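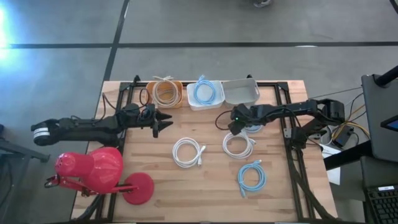 Two robot arms and a table of coiled cables at Cliltow's workshop. Photo: Fiifi Adjei

Everyone owns a drawer of cables. Cliltow would like a machine to deal with it.

The company's sorting project, Saster, asks a pair of robot arms to put coiled cables into small bins, a chore most people put off until they move house. Cliltow has logged 1,355 practice runs since July and wants 2,000 before it lets a customer near the thing.

Its best time for a full table is 34 minutes - slower than a bored teenager, though the arms don't ask for money. Lamps, the company says, come later.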